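Okay, small rant about index funds, then I'll go make dinner. My "diversified" fund holds 1,216 companies and I felt so safe about that!
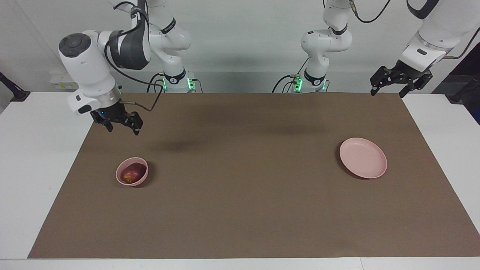

Then I looked at the weights. The top handful moves the whole thing, and the rest is like that big brown mat under the robot arm, lots of area and the gripper isn't touching any of it.

So I bought 2 small-cap funds in November. Still nervous, ask me Friday.

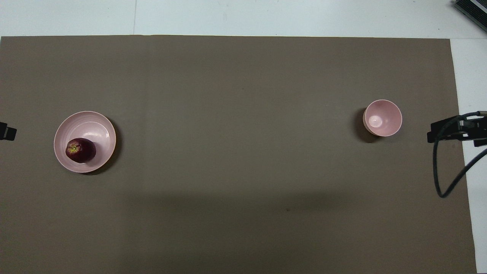
Photo: Margit Eide / Skedis

Anyone else go equal weight? Tell me what the fees did to you.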